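11. Starting a bedroom session

If you've come straight from section 2 you should have both grippers charged and checked out in Atach under your own name. Please don't skip that last bit! If you pick up a pair that a workmate checked out in the morning, all your work lands on their sheet and Kiri Henare has to untangle it by hand.

I wrote this section after my own first month on the grippers, so it's in the order I do things and it's a bit longer than the card in the case. I'd been cleaning and tidying homes for Evarine for years before any of this and I was slow at first. Expect to be slow too. The schedule allows for it now (it didn't in February, and we complained until it did).

Before you touch anything

1. Walk the room with the customer's sheet in your hand. Anything marked "leave" stays where it is, even if it's lying right on the bed.

2. Check the yellow fingers on each gripper. Squeeze and let go. They should open evenly and close without rubbing. If one side drags, tag the gripper and swap it.

3. Look at the black plate below the fingers, where the two round sensors sit side by side. Wipe it with the dry cloth only. Scuffs on the plate are fine, but a smear over a sensor isn't.

4. Scan the QR label on the plate. If it won't scan, type the printed number into Atach instead.

Note: The number can be upside down from where you're holding it. I've typed one in backwards, so read it twice.

Doing the bed

5. Decide who starts. With two people on one bed, one of you moves the item and the other keeps their gripper pointed at it and holds still. Swap when you've finished that item. Talk to each other, it's much easier than guessing.

6. Start with pillows and anything flat. Come in low, toward a corner or an edge, and pinch a small amount of cloth. Big grabs bunch the fabric up and you'll only have to smooth it out again.

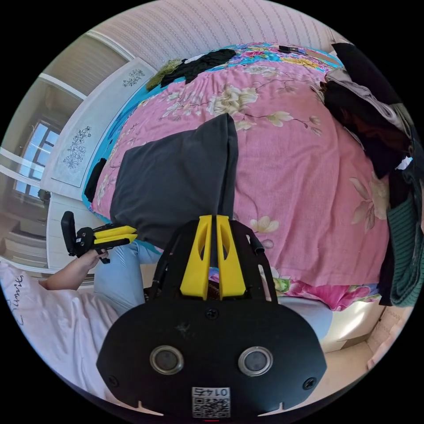
Koskela, June 28, 2024

Rangi Maihi and I changed the next part after trying it with the Koskela crew, so if you have a printed copy from before this date, throw it out and use these steps.

7. Leave the clothes heap for last. The old guide had you clear the clothes first, and everybody ended up with jeans and sweaters on the floor while they worked on a pillow. Take the pillow corner nearest you, get it sorted, then move on to the heap from the top down.

8. Go at your normal pace. The old guide also said "slow and deliberate" and we all moved like we were underwater. Zoton, who train the folding arm from our sessions, want to see how you'd do it on a regular job.

9. If you drop something, pick it up and carry on. Don't restart the session. A dropped pillow is fine and so is a second try at a corner.

10. Stop after 12 minutes and put both grippers down. I know you feel okay. Your thumb won't feel okay tomorrow, and I say that as a person who did a whole afternoon without stopping and then couldn't open a jar.

Caution: Watch drawstrings, hooks and loose knits. They can work their way into the cutouts in the fingers. If something catches, open the gripper all the way and ease it out with your free hand. Pulling ruins the knit, and we pay for the sweater.

Caution: Keep your own sleeves clear of the linkage arms on either side of the fingers.

What this does to your day

People ask me this more than they ask about the steps, so I asked for it to go in the guide. A gripper session counts as a full job on your time sheet, at the same rate as a cleaning job. You can say no to sessions and stay on regular rounds. The arm is meant for the laundry room, for flat items, and the crew there will be the ones loading it and fixing what it gets wrong. I won't pretend everyone's relaxed about that. The folding bench had steady hours and those hours are going to look different. Kiri has the draft rota and she'll go through it with you if you ask, and please do ask while it's still a draft!

What I've noticed on my side is more time spent talking through how we do a room, and a lot more tired thumbs. I also fold better than I used to, which my mother finds very funny.

Closing the session

11. Press End in Atach before you leave the room. Wait for the green bar.

12. Put the customer's things back where the sheet says. Do this with your hands, grippers off.

If the bar stays gray, error code 78 usually means the gripper lost its link partway through. See section 12 for how to pair it again.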